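Grarnine 2本指グリッパ GR-2(飲料缶仕分け向け)

製品情報 / 仕様 / 重要なお知らせ / 保守部品

重要なお知らせ:手首ケーブルの引っ掛かりによる把持解除について
掲載日:2025年8月22日
対象:GR-2(標準ケーブル仕様)
販売元:Aretbridge

現象
アーム手首部のケーブルが周辺の物に引っ掛かり、コネクタに横方向の力がかかると、グリッパとの通信が途切れることがあります。旧ファームウェアでは、通信が途切れた時点で把持指令が解除され、指が開きます。搬送中であれば、つかんでいた物が落下します。

5月にStendbridgeの仕分けセルで、飲料缶が作業台の外へ落ちる事象がありました。けが人は出ていません。返却品を調べたところ、コネクタの固定爪が片側だけ変形していました。モーターと指の機構に異常は見つかりませんでした。
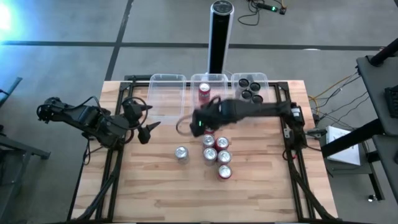 ケーブルの余長は、手首の回転範囲を確保するために必要なものです。ただし、余長が一か所に集まって大きくたるむと、容器の縁や隣の缶に掛かりやすくなります。台の奥に透明容器を3つ並べ、手前の缶をつかんで入れていく配置では、右アームの手首から垂れたケーブルの輪が容器の近くを通ります。アームを横に長く伸ばした姿勢でも、輪の下端が容器の縁より低くならないように固定してください。

使用を止めていただく条件
次のいずれかに当てはまる場合は運転を止め、非常停止を押してから主電源を切ってください。
・手首を動かしたとき、通信エラーE40が記録される
・コネクタを指で軽く押すと動く
・ケーブル外皮に白い擦れ跡、またはつぶれがある
・指令を出していないのに指が開いたことがある

電源を切ると保持力はなくなります。物をつかんだまま止まっている場合は、先に落下範囲から人を離してください。落ちかけた缶を手で受け止めようとしないでください。

点検と処置
1. 主電源を切り、表示灯の消灯を確認します。
2. 手首側コネクタのロックリングを外し、固定爪の曲がりを見ます。曲がっている場合は再使用せず、交換してください。
3. ケーブルを手首から40 mmの位置でクランプ留めします。締めすぎると外皮がつぶれます。
4. 電源を入れ、低速で手首を全範囲に回します。たるみが最も大きくなる角度で一度止め、容器との距離を確かめます。
5. 両腕のセルでは、左右のアームをそれぞれ単独で動かしたあと、同時動作でも確認してください。

缶を密に置く場合の注意
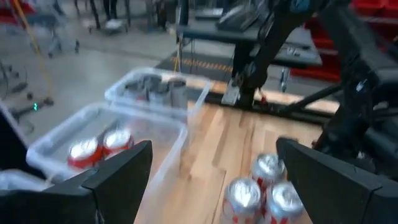
手首側から見た作業台。右の指のすぐそばに缶が3本かたまっている。

缶どうしの隙間が狭いと、指先が隣の缶に当たり、位置がずれたまま閉じることがあります。このときの停止は過負荷検出(E12)によるもので、今回の通信断とは原因が異なります。E12だけが記録されている場合、ケーブルの交換は不要です。指を開いて缶を置き直し、進入角度の設定を見直してください。

修正ファームウェア
新版では、通信が途切れても直前の把持力を保ったまま停止します。適用後も、電源断のときに保持しない点は変わりません。更新前に把持力の設定値を控えてください。更新すると初期値に戻ります。

保守部品
・L字コネクタ付き手首ケーブル(対象製品をお持ちの方には無償でお送りします)
・ケーブルクランプ 2個組
・指先パッド 左右組

主な仕様
形式:電動2本指、平行開閉
可搬質量:500 g
ケーブル点検周期:運転1000時間ごと
通信断時の動作:把持維持で停止(新版)、把持解除(旧版)
電源断時の動作:保持なし

可搬質量は指先パッドが乾いた状態での値です。結露した缶を扱うときは、実際の缶で持ち上げ試験を行ってから速度を決めてください。

交換部品の申し込み
製造番号と現在のファームウェア版数を添えて、お買い上げの販売店またはAretbridge部品窓口へご連絡ください。製造番号は本体裏面の銘板に記載しています。Esquivel製の中継ボックスをお使いの場合はコネクタ形状が異なるため、その旨もお知らせください。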